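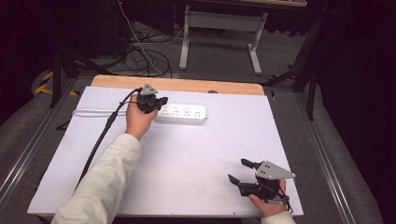 One reader wrote in to ask why you can plug in lots of lamps at once and they all stay bright, but if you plug in two heaters something in the wall goes click and everything turns off.

The answer is in how much electricity each thing uses. Electricity moving through a wire is called a current. A lamp needs a small current. A heater needs a big one, and so does a kettle or a toaster.

Wires get warm when current goes through them. A little warmth is fine. If too much current goes through, the wire can get hot enough to melt its plastic cover, and that can start a fire.

**What goes click?**

In a metal box somewhere in your home there is a row of switches called circuit breakers. Each one looks after a group of power points. When the current gets too big, the breaker flips itself off. An adult can switch it back on after unplugging a few things.

**How do we measure it?**

We use watts. A kettle might use 1330 watts while it boils. A small heater might use 612. A fridge could use 174 and a fan 66. To find out how much a group of things uses, add up the watts.

A power board gives you more places to plug in, but all the current still comes through one cord. Never plug one power board into another. Keep drinks away from them, and don't cover them with blankets or clothes. If a plug feels hot or has changed colour, leave it alone and tell an adult.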